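3.2 Play food and first words at the table

We were glad to find how readily families in Trastville let us sit in on their ordinary play. Over the spring we gathered 1305 short exchanges between parents and toddlers, most of them recorded in kitchens, and a good many of them wandered happily from the toy at hand to supper, to grandparents, and back again. As in the earlier Pesari study, we left these wanderings in, for they are where much of the naming happens. Children who were asked "what is it?" tended to answer with a color first, and parents, bless them, nearly always took the color and built on it (see Figure 2 for a bowl and a green star-shaped piece).
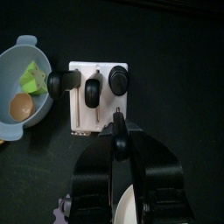

Page 13

Figure 2. Toy pieces in a light blue bowl.

Shape words came more slowly, and we return to them in Section 4, along with the Sembiring word list.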